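Starnis Introduces New Packaging Line for Mularano Coffee

Starnis has completed a full redesign of the retail packaging for Mularano, a regional roaster of single-origin coffee. The new bags and boxes will reach grocery stores in March, beginning with the Mabula blend, the roaster's best-selling product.

The redesign replaces a label system that had grown piecemeal over the years and in which no two roasts shared the same layout. Each bag now carries a broad band of solid color that identifies the roast level, with the name of the growing area set in large type below it. Brewing directions have been moved from the side seam to the back panel, where they can be read without turning the bag upside down.

The line covers 5 roasts, each sold in two bag sizes and in a gift box. All printed text is set in Fomlow, a typeface drawn for the project and licensed to Mularano for use in stores, on delivery vehicles and in print advertising.

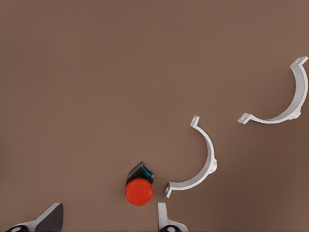
According to Starnis, the choice of a single typeface was settled early, and most of the remaining work went into color. The studio prepared nearly 90 color samples on uncoated paper before the final palette of rust, cream, slate and dark green was approved. Several of the brighter shades were dropped after printing tests showed that they dulled on the bag material.

A trial run of 1,000 bags was sold through 30 independent grocers ahead of the wider release. Comments from store staff led to two changes: the roast date was enlarged, and the color band was extended around the side of the bag so that the roast can be identified when bags are shelved edge out.

Existing stock in the former packaging will remain on sale until supplies are used up. Prices are not affected by the change. Retailers may request shelf cards and window signs in the new design through their usual Mularano sales representative.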